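**Sirko kitchen pack: worth $35 a month or not?**

*Simulation & Virtual Cells > Kits and Subscriptions*

---

**wattlebird_dave**
Jun 29, 2024

Okay so I've been on the Sirko trial long enough to have opinions, and a couple of you asked in the gripper thread, so here goes. Sirko is the kitchen add-on Pelholm sells for Narkenano. You get the counter, the appliances, a pile of grocery items, an arm already set up, and a bunch of pick and place tasks with the scoring done for you. It's $35 a month per seat once the trial runs out.

Install was painless, which I can't say for most things I've bolted onto Narkenano. I had the arm moving before my cuppa went cold! The default layout puts a crowd of tins and jars on the white counter with the appliances along the back, and the clutter is what I like best about it. Most of the free scenes hand you one cube on a bare table and call it manipulation.
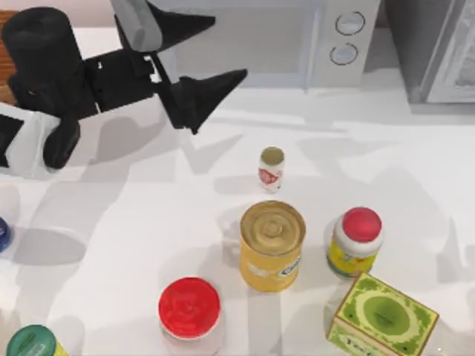

Does the pack need its own licence for Narkenano on top of the subscription?

The base Narkenano licence is separate, and Sirko won't launch until it finds one on the same machine. If you've already got Narkenano running for something else, you only pay the $35.

Good bits so far: contact on the round tins is really solid. I can come in fairly crooked and the fingers settle on the side of the tin without that horrible buzzing you get when the solver has a fit. Bad bits: the reset button sometimes puts everything back a smidge off where it began, and the docs are written for people who already know the answer. Happy to try stuff for anyone who's on the fence.

---

**prairie_servo**

Thanks for doing this, I've been eyeing it since March. What are you running it on? My box at home has 16 GB of memory and a graphics card that was middling when I bought it, and I'm not putting more money into the thing just to pick up a pretend can.

---

**wattlebird_dave**

Mine's got 32 GB and it's comfy. I did try it on the old laptop with 16 and it ran, but turning soft shadows on made it chug something awful. Turn them off in the render panel and it's fine for scripting, you just lose the nice lighting. If you're training on camera input you'll want them on though, because a lot of what trips up a vision policy on a pale counter is the shadow the arm throws over everything.

---

**kelpie_kinematics**

I'm going to be the grump. I had Sirko for one billing cycle and cancelled. $35 isn't heaps but it's every month, and Cududer gives you a kitchen for a one-off payment and leaves you alone after that. The Cududer grocery set is smaller, sure, but you can import your own meshes and I had a whole pantry going in an arvo.

Also the boxes! Anything with flat cardboard sides in Sirko felt far too grippy to me. You could pinch a corner and wave it around like a flag. A real tea box would've pivoted and dropped.

---

**wattlebird_dave**

Fair call on the boxes, I've seen that too. There's a friction value per object in the scene file and the cardboard ones are set pretty high out of the gate. I knocked mine down and they started slipping more like I'd expect. Should you have to? Nah. But it's a text edit.

I did try Cududer before this and bounced off it. Importing meshes is great if you enjoy fixing collision hulls at midnight, and I don't (I have a job for that).

---

**loonie_loop**

Jumping in because we use Sirko at work and I'm the one who renews it. For us the scoring is what we pay for. Every task gets logged the same way, so when somebody changes the controller we can line up the old runs and the new ones and argue about something concrete. I've got nothing against Cududer but we'd have had to write all that ourselves, and I know exactly whose desk it would've landed on.

Something for the original poster: have a go at moving the camera well off the default. Our policy looked brilliant until we shifted the viewpoint and then it couldn't find a jar to save its life. We do ten runs from the stock camera and then 10 more from somewhere awkward, and the second lot is usually where the humbling happens.

---

**wattlebird_dave**

Good shout, did that tonight. Shadows from off to one side turn out to be the nasty part for my detector. It kept proposing a grasp on a dark patch on the counter with nothing in it, and it got confused by lids at the edge of the view where there's only a bit of the container to go on. The yellow can it finds every time, bless it.

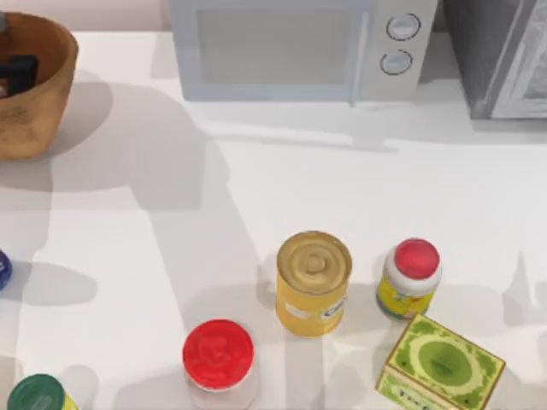
*Counter with the arm out of view. Red-lidded jar and yellow can toward the front, wooden bowl in the back corner.*

I've dropped the confidence cutoff for the jars and I'm training again with the camera jittered. Will report back, but don't hold your breath, my evenings are mostly netball drop-offs at the moment.

---

**prairie_servo**

Can the arm do anything with the appliances or are they scenery? I don't care much about groceries to be honest. I want knobs. My whole project is knobs. I've spent the winter on a wrist controller for turning them, and every kitchen I've tried has them painted on flat.

---

**kelpie_kinematics**

When I had it, the microwave dials were proper geometry with a joint behind each one, I'll give them that. I remember them feeling loose, like there wasn't any resistance until you hit the stop. Might've been patched since.

---

**wattlebird_dave**

Still joints, and there's a damping setting for them now, so it looks like somebody at Pelholm heard you grumbling. The dials have a raised grip bar across the middle, so there's an edge for a finger to push against. I've been coming in low from the counter and then lifting toward the lower dial. Haven't got a clean turn out of it yet! I reckon my approach angle is rubbish, so don't blame the kit for that one. 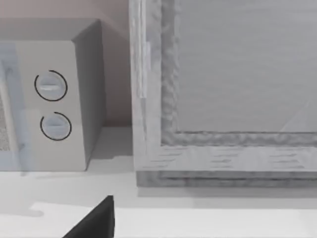
*Both microwave dials from close in, gripper finger at the bottom.*

---

**prairie_servo**

Oh, those are lovely. Right, that's me starting the trial. Does the damping get saved with the scene or do you have to set it each time you launch?

---

**wattlebird_dave**

Saved with the scene, as long as you save under a new name. If you save over the stock one it quietly goes back to defaults at the next update. Ask me how I found out, grr.

---

**loonie_loop**

We keep our scene files in version control for that reason. Also, prairie_servo, try going in with the wrist already rotated to one end of its travel, otherwise you run out of wrist halfway round the dial and have to let go and regrip. We lost a good chunk of March to that one.

---

**kelpie_kinematics**

I still say a subscription for a kitchen is cheeky, and I'm sticking with Cududer for the box stuff. But if the damping's sorted I might grab another month just for the dials. Does anyone know if they let you come back on the same account, or do you lose your old scenes?

---

**loonie_loop**

Ours lapsed once over a billing mix-up and everything was still there when we paid up. I'd export a copy first anyway.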